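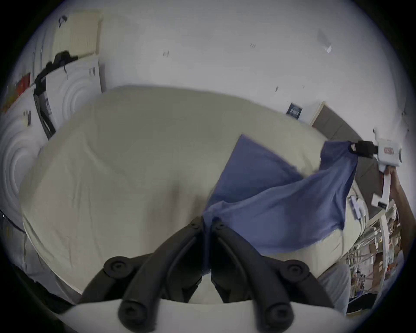

Folding is my favourite thing to teach a robot, and I've now spent enough evenings on it to have opinions about corners. You hold a gripper in each hand, you do the chore yourself, and the recording becomes the lesson. Simple! Except cloth never does the same thing twice. With a blue cloth stretched between the two grippers over a mattress, there's still a big loose flap folding over on itself in the middle, and that flap is where all the interesting decisions live. Do you shake it out? Lower it and let the sheet catch it? I've tried both and I keep changing my mind.

My notes live in a project I've been calling Barnlow (after a street I used to live on, no deeper meaning). The rules so far:

Pinch the corner, not the hem. Hems slide.

Move at the speed you'd want it copied. I rush when I'm tired and it shows up straight away in the playback.

Put the cloth down in a different spot each time, even when your brain is begging for the tidy one.

That last one took me ages to learn. Back in September I did a whole batch from the same starting position and ended up with something that could fold beautifully in one place and nowhere else — a very expensive paperweight with a favourite colour.
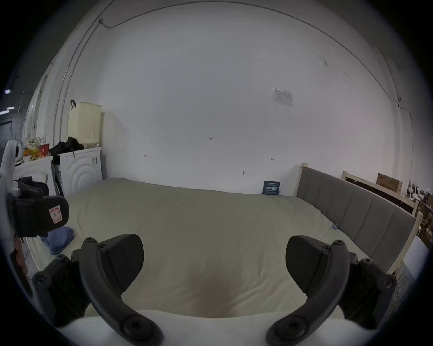 So now I mix it up on purpose. Left side, far end, half rumpled, bunched in a ball. I do a set of 7, have a cuppa, then another set. If I fumble a grab I keep going and fix it, and I label the recovery separately so I can decide later whether to use it. I reckon the recoveries might be the best bit of the lot.

The other thing I love is how much you notice about your own hands. I always lead with the right!
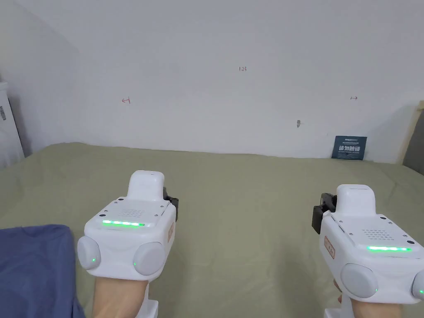 Next up

Towels, then a fitted sheet if I'm feeling brave.

Search this blog
Type and press enter

3 comments

Feretti: Do you label the fumbles as you go or afterwards?

Lellirham: Same trouble with hems here. Going in from the corner at an angle helped me heaps.

Figueroa: Please do the fitted sheet. I can't even fold one myself.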